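Home | Datasets | Plays | Bible | Contact

We use cookies to remember which act you were reading. Accept | Manage

# Burach Character Notes

Character sketches and casting notes for *Burach*, a comedy in two acts for village halls with poor heating. The repository holds 12 text files, one per part, plus the prompt sheet from the Clestolham production.

## What you get

Each file covers one character: age range, temper, what they want, and what they say they want. The sketches run to 600 words at most, a limit set by Hazel Mercado after the first draft of Esteban came in longer than his part.

- `esteban.txt` – the lodger. Claims to be between jobs. Has been between them since the first act was written.
- `mother.txt` – Esteban's landlady, who is nobody's mother. The name stuck.
- `vicar.txt` – can be cut, and often is.

The other nine follow the same layout. Fields are plain text, one to a line, with the notes at the bottom.

## How to use it

Read the sketch before the script. Actors who do it the other way round tend to play the vicar as a villain, and he only has 13 lines to recover in.

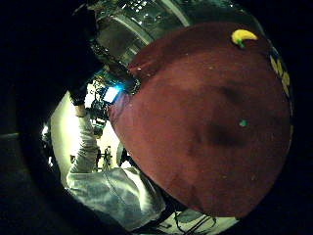
Tomos Harries wrote back that the landlady's sketch gives away the ending, and could it please be moved to the end of the file. He is right about the first part. It stays where it is, but there is now a line of dashes above it and people may stop reading there if they have the willpower.

## Known problems

The ages don't add up. Esteban is 41 in his own file and was at school with a man of 60. Cledwyn Bellis has offered a theory involving night classes – it has not been merged.

Bumisdale is spelled three ways. The correct one is in this sentence.

The prompt sheet has 317 cues, and a few of them refer to a dog that was written out in March. If your stage manager calls for barking, ignore it or enjoy it.

## Changes

Last revised Saturday, November 6, 2021. Eleri Lewis fixed the line endings and softened the vicar. Tane Sheehan put back the joke about the boiler.

## License

Free for amateur groups. Put the name of the play on the poster, spelled correctly. Professional companies should write first, and we will try not to sound surprised.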